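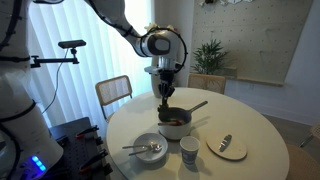

Re: Home visit cards and who keeps them

Dear all,

Thank you for your patience with me on this one. I promised an answer back in May and then the summer clinics swallowed me whole (those of you at the Mota house will remember the state of my desk!), so I'm sitting down this evening with a pot of tea to do it properly, and I'm afraid it will be a long message.

For anyone who joined the list since spring, the question is what happens to a patient's home visit card when the family moves from one of our houses to another. We have three member houses and the little dispensary at Hultidcombe, and each of them grew up with its own way of doing things. Griseditz files by family name. Mota files by village, then by the lane, which is lovely if you know the lanes and quite hopeless if you don't. Hultidcombe keeps everything in the order people first walked in the door, with a ledger to find them again, and I have to say that for a dispensary of that size it works better than it has any right to.

I spent a good part of June going through the cards at Griseditz. We have 1,483 of them in the drawers. Of those, 1,014 are for people we have seen in the past two years, which was more than I'd dared hope, and 279 belong to families who, as far as we can tell, are now being looked after by one of the other houses. Those 279 are the ones that keep me awake. A nurse in Mota may be dressing a leg for the third month running without knowing that we did the same leg four winters ago and that the man reacts badly to one of the ointments. It's all written down, in very nice handwriting too, and it's sitting in the wrong town.

My first idea was simply to send the cards on after the patient, and I still think that's the heart of it. Several of you were kind enough to say so at the spring gathering. But there was one reply on the list that made me stop and think again, and I want to put it back in front of everybody before we settle anything, as I suspect it got lost under all the messages about the roof. 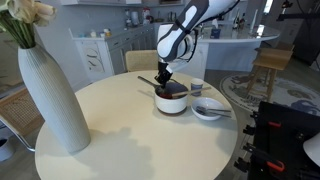
Letska wrote:

> We are happy to send cards on, and happy to receive them, but please
> don't make us give up the only copy. We have had families move to Mota
> in the fall and come home to us by Easter. That is ordinary life up
> here, people follow the work. If the card goes down the valley and
> stays there, we'll be starting from a blank sheet every spring with
> people we have known for years.
>
> Also, and I hope this isn't taken wrong, has anyone asked the patients?
> Some of them told us things they would not want read in the next town,
> where their cousin does the front desk. I would feel easier if we
> asked each one, every time, and wrote down the answer on the card
> itself.
>
> One small thing more. Our photocopier is out of action again, so
> whatever is decided, please let it be something that can be done
> by hand.

I have read that over quite a few times now and I think it's right on both points. I had been so taken up with getting the cards to the proper drawer that I'd forgotten a card isn't ours to post about the countryside as we please. So thank you, Letska, and I'm sorry it took me so long to say so.

What I'd like to suggest, then, is a transfer slip. The full card stays at the house where it was started. When a patient moves, the nurse copies out the things the next nurse really must know, which I take to be allergies, current medicines, standing illnesses, the date of the last visit and whoever should be called in an emergency. The patient, or whoever speaks for the patient, hears it read aloud and says yes or no to its going. If it's no, then it doesn't go, and we write that on the card with the date and leave it be.

I tried writing out a few slips by hand to see how long they took me. The easy ones were done in a few minutes. The hardest was a gentleman with a great many pills, and that took me roughly 12 minutes with my glasses on and the radio off.
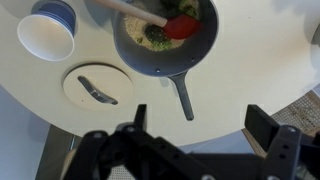
The slips themselves can be half a sheet of plain paper. I did wonder about having them printed with boxes, but boxes always turn out to be the wrong size for what you need to put in them, and Hultidcombe would want theirs to match the ledger. A line at the top saying which house it comes from would be plenty. If you'd like to use colored paper so they stand out in the drawer, please do. We have a good deal of yellow here that I'd gladly share.

There is still the question of what to do about the families who have already moved. I don't think we can ask all of them at once, and I wouldn't want anybody to be pestered. Perhaps the nurse who sees them now could bring it up at the next ordinary visit, and send us a note if they'd like their slip? We would copy them out at this end as the notes come in.

Could each house let me know on the list whether that sounds workable, and especially whether I've left anything off the slip that you'd want to see? Mota, I'm thinking of you and the children's vaccinations, which we keep on a separate sheet and you, I believe, don't.

With warm wishes to everyone, and do eat something at lunchtime,

Griseditz house, records desk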